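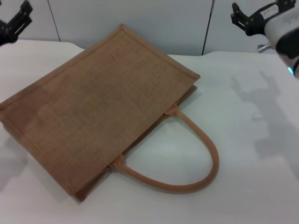

Shared Robot Bench: Questions We Get a Lot

Who are these rules for?
Anybody who books time on the two-arm bench at Niddale, whether you're here every day or you've just driven over from Sadley for the afternoon and are still looking for the coffee (second door past the stairs, help yourself!). They were last updated 01/08/2018.

Do I really have to take the safety class if I've used arms before?
Yes, please, and we promise it's a friendly one. Karim Nimri teaches it in August and again whenever enough people ask. It takes an hour, and most of that hour is spent on stopping the arms, which everyone should be able to do without stopping to think.

How many people can be at the bench?
No more than 3 while the arms are powered. One of you is the operator and keeps a hand near the stop button, and that person doesn't take calls or eat lunch or help with the notes. Swap as often as you like, just say it out loud when you do.

Can I reach in to straighten a bag or fix a handle?
Only when the arms are paused and the operator has told you it's clear. We know how tempting it is when a handle has flopped the wrong way and it would only take a second! Pause anyway. The same goes for towels, pouches and anything else soft.

Does a blue light mean it's safe to touch?
Please don't go by the lights. They differ from one model to the next, and we've had visitors guess wrong. Ask the operator.

What should be on the table?
Your item and nothing else. Mugs, phones and tape go on the side shelf. If your bag sheds fibers, as the jute ones do, wipe down the tabletop before the next group comes in.

How often should we take a break?
Operators change over after 6 runs. It feels like a lot of swapping at first, but people do get used to it.

Something got bumped. Am I in trouble?
Not at all, we'd much rather hear about it. Stop, leave everything where it is, and call Quang Thái at extension 79. He'll check the arm with you before it's powered up again.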